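Unpacking first, for once

I have spent most of my adult life living out of the suitcase. You know the way it goes, you get to the room, you heave the thing onto the luggage stand, and for four nights you dig through it like a raccoon. So this October, on our trip to Plesine, I promised Covadonga I would do it properly and hang my clothes up before I so much as looked at the dinner menu.

The hotel is an old-fashioned sort of place, all carved dark wood and patterned carpet, and I took to it right away. We paid 199 a night (more than I like to admit, but it was our anniversary).

A big bed turns out to be the best folding table there is. I lay the hanger down, bring the collar up around it, and only then worry about the sleeves and the creases. My mother did it the other way, holding everything up in the air, and she was always dropping things. And I keep the bed itself as smooth as I can while I work — a flat duvet makes it so much easier to see what you've got left to put away.

The light garment on its hanger comes first, then the bed with just a bit of gray cloth up toward the pillows.
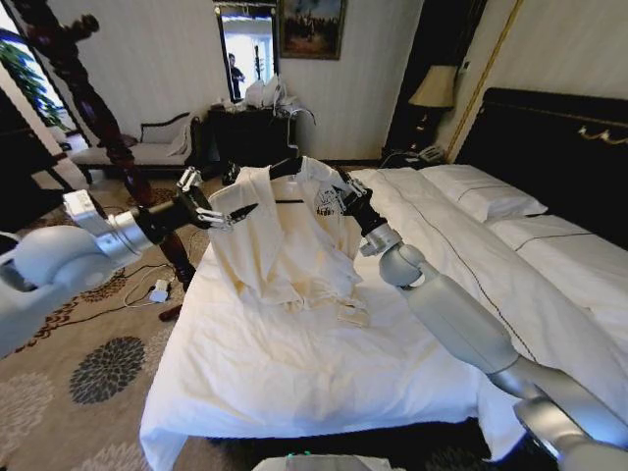
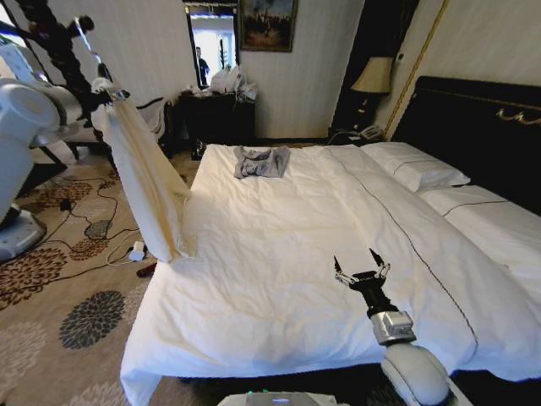
What I brought and didn't need

Two sweaters, to start with. I had read that the evenings in Plesine get chilly and they simply didn't, at least not while we were there. Also a travel iron I've been carrying since 2000, when I bought it for a wedding in Erness, and which I have used maybe twice. Covadonga has been asking me to leave it home for years, and I think she may finally have won. Next time I'm bringing 5 good hangers in its place, the kind with the wide shoulders, and one more pair of comfortable shoes.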